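Imprimir | Enviar por correo electrónico

En defensa del recambio

Última actualización: mayo

Hay un placer en las papelerías pequeñas que no he encontrado en ningún otro comercio, y es el de comprar la mitad de una cosa. El recambio, la mina, la carga de gel: el bolígrafo ya lo tengo en casa, con su capuchón mordido y su clip flojo, y voy a por lo que le falta por dentro. ¡Qué maravilla de compra! Me gasto muy poco, ocupa lo que un dedo y me dura hasta que se me olvida que lo compré.

Crecí al lado de la papelería Terkstead, que de papelería tenía el rótulo y poco más. Vendían también refrescos, galletas, pilas, cordones de zapatos, y a la salida del instituto aquello se llenaba de mochilas. Los recambios estaban en la misma estantería que todo lo demás, a la altura de la mano, y por eso los comprábamos. Mi amigo Timo Gerlach llegó a gastar 60 en un curso (los guardaba vacíos en un bote, todavía los tiene) sin cambiar nunca de bolígrafo.

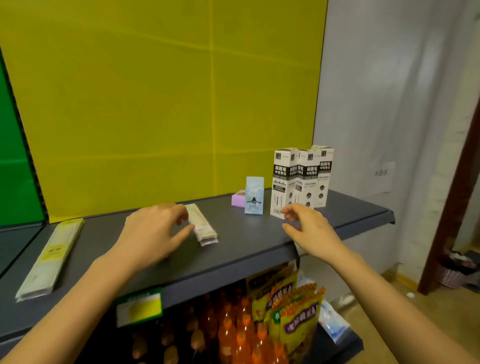
Lo que defiendo es justamente esa mezcla. En las grandes superficies el recambio vive castigado: un gancho al fondo, debajo de las calculadoras, y al lado un muro entero de bolígrafos nuevos en paquetes de diez. Así, claro, uno acaba llevándose los diez. En la tienda de barrio te lo encuentras de camino a la merienda, lo coges, le das la vuelta, compruebas el grosor de la punta y te acuerdas de que el azul de casa ya raspa. Esa cercanía vale más que cualquier campaña de concienciación, y lo digo con cariño hacia quienes las hacen.

Me discute esto Þórey Eyvindsson, que da clase de dibujo y sostiene que la gente no recarga por pereza, esté el recambio donde esté. Algo de razón lleva. También es verdad que los fabricantes no ayudan: hay cargas que se parecen muchísimo y luego bailan dentro del tubo, o sobran por dos milímetros y hay que recortarlas con tijeras (lo he hecho, me manché hasta el codo y volvería a hacerlo). Si las medidas vinieran bien grandes en la caja, muchos dejarían de tener miedo a equivocarse.

Pero yo he visto a chavales de catorce años discutir con pasión si la punta fina aguanta un examen entero, y eso no es pereza. Les gustan sus bolígrafos. Les gusta escribir con ellos páginas y páginas de ejercicios, y les gusta ver cómo baja la tinta. Pónganles las cargas cerca, con el precio a la vista, y las comprarán.

Yo esta tarde paso a por dos negras y una azul, y seguramente caiga también una bolsa de patatas.

Contacto | © Feng-yi Tu. Todos los derechos reservados | Volver arriba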